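4. Planning the Purchase of Your Gripper Set

Read this section before you send the order form. Most problems which our support receives in the first month come from parts that were not ordered, and only few come from parts that are broken.

4.1 Decide the number of stations

1. Write down how many people will collect at the same time. Each person needs one hand-held gripper.
2. Add one complete gripper as reserve for every four stations.
3. Measure the tables. The work surface must be free on three sides, so that the arm of the operator can move without touching a wall.
4. Check the power outlets near each table. Plan a separate outlet for the bench supply.

Note: The Vanditex hand-held unit and the Vanditex arm-mounted unit use the same finger pads. You can order the pads together for both.

4.2 Choose the finger pads

The flat textured pads are included in the base price. Before you pay for special pads, try the flat ones with the smallest and most irregular objects from your task list. Keys are a good test, as they are thin, hard and slide against each other. 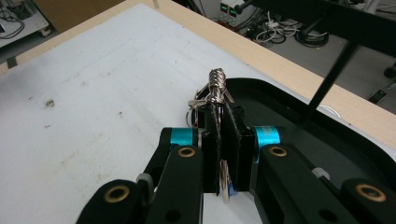 Figure 4-1. Key bundle held between the flat finger pads, in front of a black tray.

If the flat pads hold your objects in nine trials of ten, keep them. Otherwise, ask for the soft pads (order code 403). They wear faster – plan two pairs per gripper for each year.

4.3 Make the budget

Prices are in US dollars, without tax and shipping.

Hand-held gripper, complete: 1518
Spare linkage and pad kit: 676
Installation and one day of training: 3000

5. Multiply the gripper price by the number from steps 1 and 2.
6. Add one spare kit for every two grippers.
7. Add the training only one time, also if you have several rooms in the same building.
8. Keep a small amount for trays, test objects and cable covers. We do not sell these items.

Caution: Do not use linkages from the older Cledmont series to save money. The holes look similar, but the pivot diameter is different and the joint can open under load.

4.4 Send the order

9. Fill in the form and give the name of one contact person. Orders with two contacts are often delayed.
10. Send it to Mekdes Degefa in the planning office. Customers in Europe write to our partner Gavrilă, who has the same prices.
11. Wait for the written confirmation before you reserve the room. Orders received after July are delivered in the next quarter.

Note: The Vondico software license is not a part of the hardware order. See section 7.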